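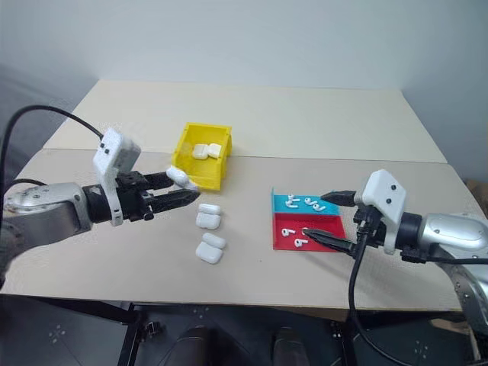 What happens when one of our cells goes wrong? It stops, the cause is written down, and it stays off until an engineer has signed for it.

Skirero has built two-arm sorting cells in Illthorpe since April 2000. We learned that rule on Thursday, August 12, 2021, when cell 662 dropped its left arm after a brake fault — no one was hurt.

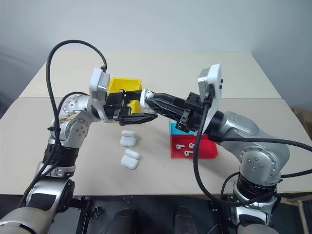
Yen-ting Shek traced the fault to a worn relay. Both brakes now have their own relay, tested every morning.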